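Household Packaging Waste in Student Bedrooms
Project report, Tresthorpe, Feb 9, 2024

1. Aim
The project considered how empty packaging gathers in a shared house and how it may be cleared from a bedroom with one small bin. Most of it is light and bulky - cartons, wrappers, paper - and is left on the nearest surface.
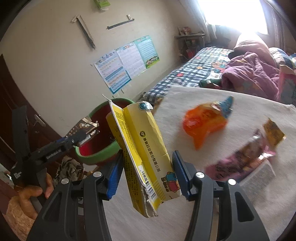 Dorota Baran

2. Method
Items were placed on a cloth-covered surface and moved singly to a round bin with a green rim and a red interior. Medicine cartons were recorded separately from food packaging, as households are often unsure whether any tablets remain inside. Residents of the house had kept a waste diary from September, giving 97 entries.

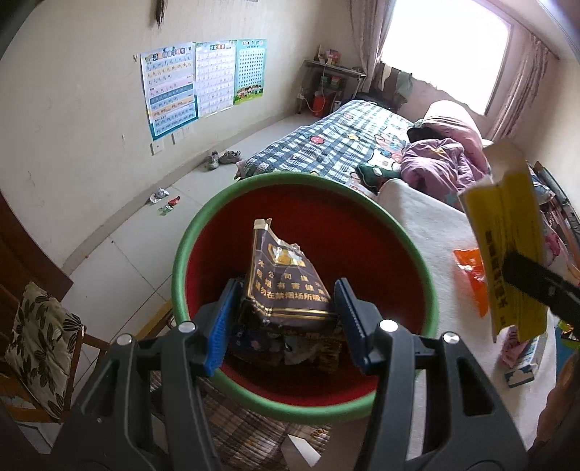 Cartons were the largest group in the diary, with 44 entries, followed by wrappers with 37. A crushed carton takes up less of the bin, but card mixed with plastic film cannot easily be recovered afterwards.

3. Discussion
The bedroom bin received everything, whatever its material. Witold Sobczak, who supervised the work, advised that a second container for paper and card be tested.

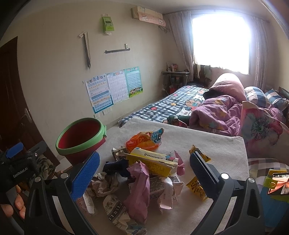
Snack packets and milk cartons should be treated as a further group - both may hold food remains and are best removed from a bedroom daily.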